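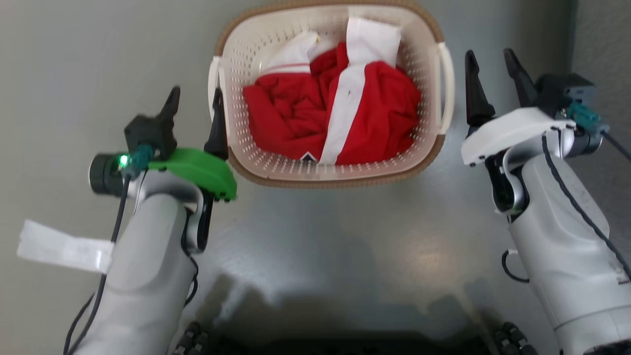 Section 4. Laundry: Moving and Emptying the Basket

I'll start with the question I get most from people setting up a Clomar bench at home: can it do the laundry yet? Part of it. My pair of arms can carry a basket and pull clothes out of it. Folding is another story, and I've put that off to Section 6.

Before you start

You need both arms bolted down, the Kastow software running, and a basket with a handle at each end. Rigid plastic is the easiest kind. Soft bags sag, and the fingers lose them.

Caution: Keep your own hands off the bench while the arms are powered. The fingers don't know a sleeve from a wrist.

Steps

1. Set the basket between the arms with the long side facing you, so there's one handle for each gripper.

2. Start with two or three pieces of clothing. I once stuffed in a whole week's worth and got error 151 (load too high) before anything left the table.

3. Open both grippers wide, then bring them in slowly, one on each side. Stop when the handles sit between the fingers.

4. Close the left one first, then the right. If you get error 131, a finger has landed on the rim -- open up, back off a little, and try again.

5. Lift a couple of inches and wait. If the basket tilts, set it down and regrip.

6. To empty it, put the basket back down and let go with both arms. Hold the rim with one gripper and pinch the top of the heap with the other. Go for a fold that sticks up, since flat cloth is really hard to grab!

Note: Bunched-up clothes with big blocks of color can fool the camera into seeing two shirts where there's one. Setting 2 in the Lau menu (it's called "merge patches") helps a lot with this.

Note: Look over the cables before each session. Tape down any slack that could snag on a handle, and leave enough play at the wrist for a full turn.

How well does it work?

The Hellambridge users' group logged 4000 basket lifts up to December 2024, and lifting was the part most of us were happy with. Emptying is slower. I can clear a basket by hand before the arms have picked out their first shirt, so for now I run mine while I'm cooking and check on it between stirs.

If the lift keeps failing at step 4, go back to Section 3 and redo the gripper calibration.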